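Gardinenstoff als Raumteiler - wer hat Erfahrung?

Ondeletti
Hallo zusammen, ich möchte im November endlich mein Arbeitszimmer teilen, vorne Schreibtisch, hinten Nähecke. Gedacht ist ein schwerer schwarzer Stoff von der Decke bis zum Boden. Molton oder Samt? Der Molton, den ich im Auge habe, wiegt 400 g pro Quadratmeter, und die Schiene soll 2,635 m lang werden (ja, ich habe auf den Millimeter gemessen, Altbau halt).
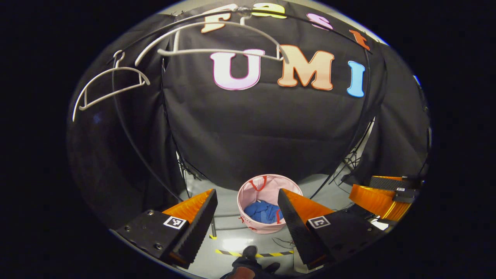

Samt fände ich ja schöner, aber ich habe zwei Katzen und sehe jetzt schon jedes Haar vor mir. Und bügeln mag ich so eine Bahn auch nicht!

Estum
Molton, ganz klar. Hängt bei mir seit Jahren im Flur, einmal im Jahr abgesaugt und fertig. Samt würde ich mit Katzen nie im Leben nehmen.

Akpalu
Da muss ich widersprechen. Molton zieht Fusseln an wie verrückt, bei mir war der nach einem Winter grau. Mein Samt hat mich fast 53 Euro gekostet und sieht immer noch gut aus - trotz Kater.

Estum
@Akpalu dann war das aber ein ganz billiger Molton.

Akpalu
War er nicht, danke.

Jasex
Ist doch Geschmackssache, ihr zwei. @Ondeletti, wie sieht denn deine Decke aus? Bei Schilfrohrputz halten normale Dübel nicht gut, da würde ich lieber von Wand zu Wand spannen.

Ondeletti
Oh je, Schilfrohr könnte sein, da rieselt es beim Bohren immer so komisch. Ich bestelle erst mal Muster von beiden und melde mich dann wieder!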